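About us

Droltelby Laundry & Folding. Small outfit, two rooms and a yard, just off the Vovano road. We wash, dry, fold and bag for households, a few guest houses and one very muddy football club.

Started in a garage with 4 machines and one ironing board. Moved here when the garage roof went. Last February we got through 1373 bags, our busiest month yet -- mostly bedding, then a mountain of kids' PE kit.

What we do

Service wash, next day if it's in before 9am. Shirts on hangers or folded, just tell us which. Curtains yes, duvets yes, leather no. Wool goes flat on the racks upstairs so allow an extra day or two.

How we fold

People ask about this more than anything. T-shirts go flat on the big table first, smoothed out from the collar down to the hem, then sleeves in, sides in, and up from the bottom in thirds. Same size every time so they stack properly in the drawer. If you prefer them rolled, write it on the ticket and we'll roll them. Reds and other strong colours get washed on there own the first time -- please tell us if something is brand new.

Regulars

More than 241 households on the books now, plus the weekly round for Vukčević guest house and the staff uniforms from Zaltuvov. Thanks to all of you for sticking with us through the move, and for the biscuits.

Lost socks

Kept in the basket by the door for a month. Then they become dusters. Do have a look, somebody owns that stripey one.

Finding us

Unit 219, round the back, green gate. Ring the bell if the door's shut, we're proably at the folding table and can't hear you over the dryers. Parking for two cars, three if everybody is nice about it. Collection and drop-off 7.30am to 6pm.
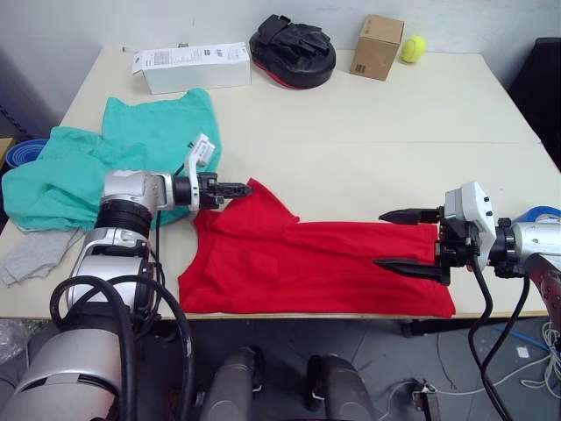
Red T-shirt on the big table, sleeves still to fold.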